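## Getting something out of a robot demo day

Before the Asbridge open day, write down 2 questions and ask them early. Mine went to Harish Lodhi at the Kerna table: how many tries, and who resets it?

1. Stay for 10 attempts. One good grasp proves very little.
2. Ask for a toy from the middle of the basket.
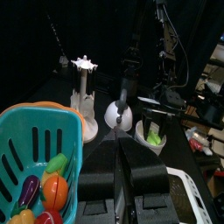

3. Note every time a hand reaches in to help - presenters talk right over it.
4. Ask what happens with real vegetables. Toy ones don't bruise.

The handout claimed 119 picks without a miss. Ask to see the log. I did, and I'm still waiting for it.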